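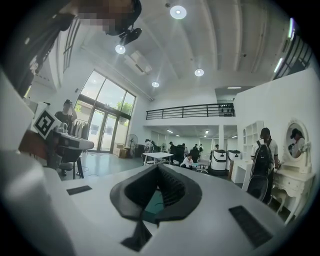

Bench notebook, November – Bragança tiara, second go

8.40 am

Kettle on, lights on, straight into it. The wax came out of the investment overnight and the first castings look lovely! I was expecting to lose half the thin points on the stars and we lost one. Leonor wins the bet and I owe her lunch at the place with the custard tarts.

For anyone picking this up cold: the Bragança is the big star tiara for the wedding episodes of the Sudevach series. Their queen is made up, the tiara is made up, and the only paper reference we have is Gestura's costume drawing plus a page of notes from Tomás Mendes in their art department. It has 14 stars on a curved band, graduated from the centre out, each one on a short stem so it trembles a bit when she turns her head. I love this job.

Version one was too heavy. The actress wore it for one fitting at Jarkodgate and had a red line across her forehead by lunch. Version two has to be lighter, has to sit further back, and still has to look like something a grandmother left in a vault.

Band

Went down a gauge on the nickel silver and left the top rail as it was. I annealed it twice while bending and once more before the final curve. The spring is much better now. It opens to go over the wig and closes back without that nasty twist on the left side that version one had.

Covered the inside with velvet ribbon, dark brown to match the wig. Stitched through the loops in small steps all the way round, the old-fashioned way. Glue would be quicker but the hair team need to be able to pin through it and replace it when it gets makeup on it (and it will get makeup on it, we're doing a 14 week shoot).

Note to self: the loops want to be closer together behind the ears. I added two extra on each side by hand and they look a bit rough from the back. Fine under hair. Do it properly on the stunt copy.

Stars

Filed and cleaned the castings, then a pass with the rubber wheel. Zinhle did the small ones and her finish is miles better than mine. She goes at the inner corners with a bit of sharpened dowel and polishing compound. I tried it on the centre star and I'm converted.

Stem test on three stars, different wire each:

Thin wire: gorgeous tremble, still going ages after you stop moving. Far too much for a close-up. The sound people would hate it as well, there was a faint tick every time two points touched.

Middle wire: moves when the head moves, settles quickly. This is the one.

Thick wire: might as well be soldered solid.

So middle wire for all of them, with the centre star on a slightly longer stem. Zinhle suggested a tiny coil at the base, half a turn, and it makes the movement go side to side and not just forward and back. Tried it with the desk lamp on and the room lights off and we both said "ohhh" at the same time.

11.15 am – stones

The crystals arrived. Nearly 3000 in the box once you add up all the sizes, which covers the hero piece, the stunt copy and the earrings with plenty left for repairs. Sorted by size into the muffin trays.

Colour is a touch cooler than the last lot. Next to the old ones you can see it, on their own you can't. I'm keeping the old stones for the earrings only, so nothing mixed sits side by side on the band. Joyce in the camera department asked for a few of each to put under their lights, so there's a little bag with her name on it by the door. Please don't tidy it away!

Setting: closed backs with foil on the big stones, open backs on the small. The old court jewellers did plenty of closed settings and the stones take on that soft candlelit look, a little bit sleepy. Through the window in daylight it looked dull and I panicked. Under a warm lamp it woke right up. The wedding scenes are all candles so I'm happy.

Fitting call, 2 pm

Rang Tomás Lobo, who is doing the wigs. (Two Tomáses on this job. Lobo is wigs, Mendes is drawings. Write the surname on everything.) Points from the call:

He wants the combs at the ends moved in by a finger's width. Easy.

The veil will attach to the wig behind the tiara and won't hang from it at all. Such a relief. Version one had the whole veil pulling on the band, and I reckon that was half the forehead trouble.

He asked if the tiara can be taken apart so the centre stars can be worn as brooches in episode 5. Apparently the new queen breaks up the family piece and the papers in the story go wild over it. I said yes before I'd thought about it. Then I thought about it and it's still yes – a screw fitting under the three biggest stars, with a brooch pin on a separate plate. Real ones were often made to come apart like this and I've wanted an excuse to build one for years.

4.30 pm

First screw fitting made. Thread is a bit tight and it took some swearing, though it lines up perfectly when it's home. Needs a little flat on the stem so the star always faces front. Drawing is on the next page, done in pencil, sorry about the coffee.

Still to do

Solder the remaining stems, biggest first.
Move the combs.
Two more screw fittings, then the brooch plates.
Weigh the whole thing with stones in, and write the number here this time.
Ask Leonor if the stunt copy can be cast in resin and plated, or painted.
Order more brown ribbon.
Lunch for Leonor.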